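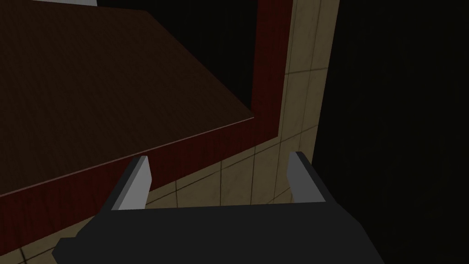
Thirumalai Poduval在审读本章初稿时提过一条意见:讲木材的含水率,应当从已经做好的东西讲起,先让学生看到门关不上、抽屉拉不开,再回头讲细胞壁。他的理由是,初学者对一块湿板没有感觉,对一扇卡住的门有感觉。

2026年6月26日
Rajeshwari Kaimal 撰

第12章 木材中的水分与尺寸变化

前几章讨论了树种、锯切和分等,都把木材当作尺寸固定的材料来看。图纸上标多宽,料就裁多宽,装上去以后还是那么宽。这样处理便于教学,也便于下料,但和实际情况有出入。木材从树上锯下来以后,一直在同周围的空气交换水分,尺寸也一直跟着改变。做成家具、门窗、楼梯以后,交换仍在继续,只是幅度小一些,速度慢一些。

本章先说明水在木材里存在于什么地方,再说明水分减少时木材为什么会收缩,以及为什么各个方向收缩得不一样。后半章讲干燥的两种办法、含水率的测量,以及设计构件时怎样给木材留出活动的余地。干燥窑的具体操作另有一章,本章只讲原理。

先看一个常见的例子。一户人家冬天装修,请人做了几扇实木内门。安装时门与框之间的缝隙很匀,开关顺当。到了雨季,其中两扇门开始蹭框,主人找来木工,把蹭框的一侧刨去一条。再到冬天,刨过的门缝变得很宽,从走廊能看见屋里的灯光。主人认为木工刨多了,木工认为门扇的料不好。其实双方都没有弄清楚门在雨季和冬季各有多宽。门在一年里变宽又变窄,木工按最宽的时候修整,主人按最窄的时候验收。

这类纠纷在工程上很多,处理起来也麻烦,原因是取证困难。等到有人来量的时候,门已经又变了。学完本章以后,遇到同样的情况,应当首先记录当天室内的温度和相对湿度,再测门扇的含水率,最后才量缝隙。三个数放在一起才有意义。

12.1 水在木材里的位置

木材由大量细长的管状细胞组成,细胞大多沿树干方向排列。每个细胞有一层壁,壁里面是空腔。活树里的水分成两部分,一部分在空腔里,像水装在管子里一样,叫自由水;另一部分渗在细胞壁里,同细胞壁的物质结合得比较紧,叫结合水,也有的教材叫吸着水。

木材开始干燥时,先失去的主要是自由水。自由水走掉,木材变轻,但尺寸基本不变,强度也基本不变。等空腔里的自由水走完,而细胞壁仍然含满结合水时,这个状态叫纤维饱和点。纤维饱和点因树种而异,实际的板材里外也不会同时达到,它是一个便于计算的分界,不必当作一条很清楚的线。

过了纤维饱和点再往下干,失去的就是结合水。细胞壁里的水分子离开以后,原来被水撑开的微纤丝彼此靠近,细胞壁变薄,木材随之收缩。同时木材变硬,强度提高。反过来,干的木材吸收空气中的水汽,细胞壁重新变厚,木材就胀。所以在讨论尺寸变化时,我们只关心纤维饱和点以下的那一段。

含水率的定义是木材中水的质量与绝干木材质量之比,用百分数表示。注意分母是绝干质量,不包括水。新锯下来的木材,水的质量可以超过木材本身,这时含水率就大于百分之百。学生第一次算出这样的结果,往往以为自己按错了计算器。

举一个厂里的实例。Nambiar锯木场有一批板材,共3,000块,入库时抽测含水率为31%,要求出库时降到13%。按前面的说法,从31%开始的头一小段路程上,尺寸变化很小,后面的变化才明显。如果有人在入库不久的时候量过板宽,见没有变化,就断定这批料很稳定,结论是靠不住的。Nambiar的做法是在每一垛里选定几块样板,编上号,定期取出来称重和量宽,量完放回原位。样板不能放在垛的最外层,外层通风好,干得快,代表不了里面。 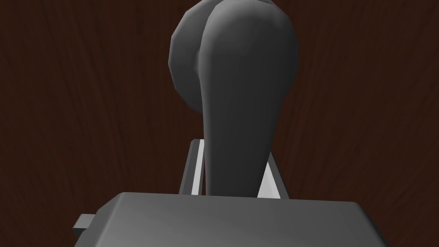 有读者来信问,既然出库时已经干到了规定的数值,买回来的料为什么还要在工地上放一段时间,这样做是不是重复劳动。

这个问题问得很实际。出库的数值是按一般用途定的,使用地点的空气条件可能与它相差很多。木材在一定的温度和相对湿度下放得足够久,含水率会停在一个值上,不再增减,这个值叫平衡含水率。海边的房子和有暖气的高层住宅,平衡含水率不同;同一栋房子里,浴室外面的走廊和朝南的书房也不同。料在工地上放置,是为了让它先走到接近使用地点的平衡含水率,再加工成精确尺寸。如果省去这一步,这段变化就会在成品里发生。

放置也有放置的方法。板材要垫离地面,层与层之间用隔条分开,隔条上下对齐。房间应当已经封窗,抹灰和刷浆也已经完成。在墙面还潮湿的房间里放木料,只会把水加回去。有的工地把料用塑料布严严实实包着放,以为是在适应环境,实际上包在里面的木材接触不到房间的空气,放多久都没有用处。

平衡含水率还有一个特点,即同样的空气条件下,从湿往干走的木材,最后停下的数值比从干往湿走的木材略高。这种现象叫吸湿滞后。它的影响不大,在一般施工中可以不计,做博物馆陈列柜和乐器时则需要考虑。

12.2 收缩的方向

木材的三个方向在第二章已经介绍过:沿树干的方向叫纵向,从髓心指向树皮的方向叫径向,与年轮相切的方向叫弦向。从湿材干到绝干,弦向收缩最大,径向次之,多数树种的弦向收缩接近径向的两倍。纵向收缩极小,除应力木等特殊情况以外,设计时可以当作没有。

由此可以得出几条直接的推论。一块长板,长度方向不会有明显变化,宽度方向会有,宽度越大,变化的绝对值越大。径切板的宽度方向大致是径向,弦切板的宽度方向大致是弦向,所以同样宽的两块板,弦切板变化较大。径切板出材率低,价格高,买方多付的钱主要换来的就是尺寸上的安稳。

方向之间的差别还会引起变形。弦切板的两个面,一面靠近树皮,一面靠近髓心。靠近树皮的一面更接近纯粹的弦向,收缩较多,靠近髓心的一面收缩较少,结果板的两边向树皮一侧翘起,横断面成瓦形,这叫瓦形翘曲,简称瓦弯。从端头看年轮就能预测弯的方向:可以想象年轮的弧线要把自己拉直。

正方形断面的木料,如果年轮走对角线,干后会变成菱形。圆的木销干后变成椭圆。车工做碗,用湿料粗车,留厚,放干以后再精车,道理就在这里。粗车后的碗坯明显不圆,这是正常情况,留厚就是为了在第二次车削时把它修圆。

带着髓心的料问题最多。围绕髓心一圈都是弦向,一圈的收缩要比半径方向的收缩大,圆周不够长了,木材只能从某处裂开,于是出现由外向内的径裂。老房子的大柱上常见这样一条长缝。有的地方在立柱之前预先在背面锯一道槽,让缝裂在看不见的一侧。 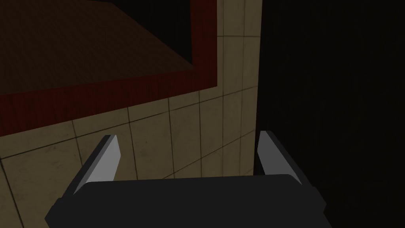 顺着这一点再说门。实木门很少用整块宽板做,历来多用框和芯板的结构,原因就在收缩的方向上。门的四周是比较窄的边梃和冒头,中间嵌芯板。门的高度由边梃的纵向决定,基本不变;门的宽度里,边梃的宽度会变,可是两根边梃加起来也不宽,变化有限。中间的冒头是纵向,不参加变化。真正变化大的是芯板,而芯板嵌在槽里,四周留有余量,可以在槽内伸缩,不影响门的外形。

前面说的那几扇蹭框的门,用的是拼板直接做成的平板门,没有框。这种门整个宽度都是横纹,雨季胀出来的量全部加在外沿上。拼板门也不是不能做,但缝隙要按一年里最湿的时候预留,并且要事先向使用者说明冬天缝会变大。

芯板不可以上胶,也不可以在四角打钉。学生实习时最常犯的错误就是给芯板的槽里抹了胶,觉得这样结实。上了胶的芯板到了干燥季节要收缩,四边又被固定住,就会从中间裂开,或者把框的榫头拉松。允许的做法是在上下冒头的正中各点一小点胶或者打一枚小钉,让芯板以中线为准向两边伸缩。另外,芯板应当在装入之前先上色、上漆。装好以后再上色,到了冬天芯板缩进去,两侧会露出一道没有颜色的白边。

桌面的情况与芯板相似。实木拼成的桌面放在带有牙板的桌架上,桌面横纹方向会变,桌架相应方向上的牙板是纵向,不变。两者如果用螺钉拧死,桌面就有开裂的危险。传统的连接件有木扣和开长孔的角片,都是让桌面能够平移而不能抬起。长孔的方向要与桌面横纹方向一致。这一条听起来多余,实习车间里装反的每学期都有。

面板两端加抱头也有同样的问题。抱头的纹理与面板垂直,遮住了端头,看上去整齐,也能防止面板瓦弯。但面板的宽度会变,抱头的长度不变,所以一年里两者对齐的日子不多。抱头只在中间上胶,两边的销孔做成长圆形,这样面板能够活动。要求抱头与面板边沿永远平齐的客户,应当劝他改用贴面的人造板。

12.3 天然干燥与窑干

把板材用隔条垛起来,放在通风的棚下,靠空气带走水分,这叫天然干燥,也叫气干。气干不用燃料,设备简单,缺点是时间长,受天气支配,最后的含水率不会低于当地的平衡含水率。用于室内的料,单靠气干一般达不到要求。

窑干是在封闭的窑内控制温度、湿度和风速。温度提高以后,木材内部的水分移动加快,干燥时间大为缩短。但窑干有一个前提,就是表面蒸发的速度不能超过内部水分向外移动的速度太多。表面干得过快,表层先要收缩,里面还是湿的,不肯收缩,表层就受拉,严重时表面开裂。如果没有开裂,表层会在拉伸的状态下定型。等到内部也干下来要收缩时,定了型的表层反过来撑住它,里层受拉,表层受压。这种板外观完好,一锯开就夹锯或者张口,俗称表面硬化。检查的方法是从板上截取一小片,锯成音叉形,看两齿是向内弯还是向外张。

Orkum和Gralard两家工厂的工艺可以作为对照。Orkum先气干再入窑,入窑时内外差别已经不大,窑期短,但占用场地多,料要压在院子里很久。Gralard湿材直接入窑,周转快,对窑的控制要求高,每窑都要在末期做一次调湿处理,用高湿空气使表层重新吸水,消除内应力。两种工艺都能得到合格的料,选用哪一种,主要看场地、资金和树种。致密的阔叶材直接入窑风险较大,松软的针叶材则比较适合。

无论用哪种方法,端头都要处理。水分沿纹理方向移动比横向快得多,端头如果敞着,会比板身先干,形成端裂。通常在锯切后当天用蜡或者专用涂料封住两端。隔了几天再封,裂缝已经在里面了,封上只是看不见。
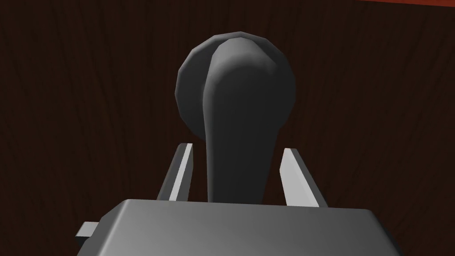
照Thirumalai Poduval的看法,测量一节应当放在干燥之前,学生不会测含水率,讲干燥工艺就没有依据。我们在前一版里试过这样安排,效果不理想,学生记住了仪器的按钮,却不知道读数该同什么比较。这一版仍把测量放在后面,教师可以根据自己的课时调整次序。

12.4 含水率的测量

基准的方法是称重法。从板上截取一小块试片,立即称重,放入烘箱烘到质量不再变化,再称一次,两次之差除以后一次的质量。试片不要取自板端,端头比板身干。锯下以后要马上称,放在窗台上过一个午休,结果就会偏低。称重法准确,但要破坏材料,而且当天拿不到结果。

现场多用电测仪。针式仪器把两根探针打进木材,测两针之间的电阻,木材越干电阻越大。它的读数受树种和温度影响,要按说明书修正。探针有绝缘的和不绝缘的两种,不绝缘的探针测到的主要是所经过各层中最湿的一层,淋过雨的板用它测,读数会很高,里面其实可能是干的。感应式仪器不留针孔,适合测成品,但对密度敏感,测薄板时还会把板下面的东西一起测进去,所以测的时候应当把板架空。

Tikero木作厂要求工人每块宽板测三处,两端各离端头一段距离,中间一处,数值用铅笔写在板的背面,连同日期。11月进的料和雨季进的料分开堆放,拼板时不许混用。含水率不同的板拼在一起,当时可以刨得很平,过一个季节,胶缝两侧就会出现高低,手摸得出来。这种高低再刨一次也能消除,可是成品已经上了漆。

关于漆,还要补充一点。涂饰能减慢木材与空气之间的水分交换,使一天之内、一周之内的湿度波动传不到木材里去,但挡不住整个季节的变化。正面涂三遍、背面一遍不涂的板,两面吸湿快慢不同,容易弯。因此看不见的背面也要涂,遍数最好与正面相同。门的上下两个端面最容易漏掉,门装好以后又够不着,应当在安装铰链之前涂完。

下一节给出常用树种的径向与弦向干缩系数,并说明怎样由预计的含水率变化算出构件的宽度变化。计算只用到乘法,关键在于含水率的上下限取得是否合理,这需要当地至少一个完整年度的室内湿度记录。没有记录的学校,可以从本学期起在实习车间里挂一只湿度计,每天上课前由值日生抄一次数。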